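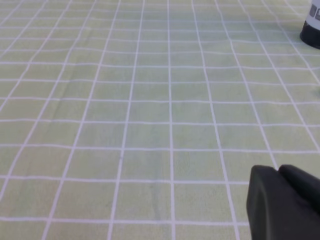 I set up the Grestley tabletop arm in September and have used it most evenings since. I bought it with the two-finger gripper and the wrist camera. These notes cover setting it up and keeping it running. I haven't tried the conveyor add-on.

**Mounting.** The base plate takes four bolts and the holes are drilled accurately. The clamps sold as an alternative are not worth the money. Mine crept under fast moves, and I went back to bolts within a week. The power supply has a short lead, so plan where it will sit before you drill.

**Work surface.** I use a pale green tablecloth with a white grid printed on it. It is cheap and easy to replace, and the lines help when I'm judging by eye where the fingers will come down. A cloth doesn't stay flat, though, and the lines bow wherever it goes slack. Don't measure from them. For anything that matters I touch off on the steel corner block that comes in the box.

**Camera calibration.** The routine asks for 13 poses and the manual recommends doing it again whenever the gripper has been off. The software doesn't say which pose went wrong if one fails, so you start over. I save the old file first – the program overwrites it without asking.

**Gripper.** The fingers close squarely and the pads have good bite. Each finger is held by 2 screws, and mine had worked loose after 32 hours of running. Threadlocker fixed that. Wipe the pads with a damp cloth before a session, and keep solvent off them. Replacement pads from Hendriks fit, but they are slightly thicker, so the closed position has to be set again.

**Checking the approach.** Before I run a new program I park the arm low with the fingers closed and look at the camera view. If the gripper sits in a different place from last time, something has shifted at the wrist. It takes a minute and has caught one loose bracket so far.

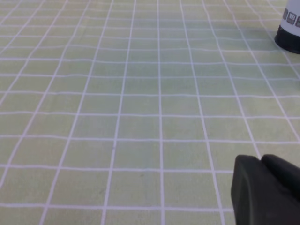
Agnes Nyberg wrote to say that her bracket loosened too, and that she cured it with a spring washer under each screw and a turn less on the cable tie. Her cable had been pulling on the camera every time the wrist rolled past halfway. I have since given mine more slack at the last joint.

**Support.** Brilham handles spares. My corner block arrived with a burr on one edge and the new one came quickly, with no argument. The printed manual is thin on maintenance; the PDF has the torque table.

I'd buy the arm again, with bolts and without the clamps. Order a spare set of pads at the same time.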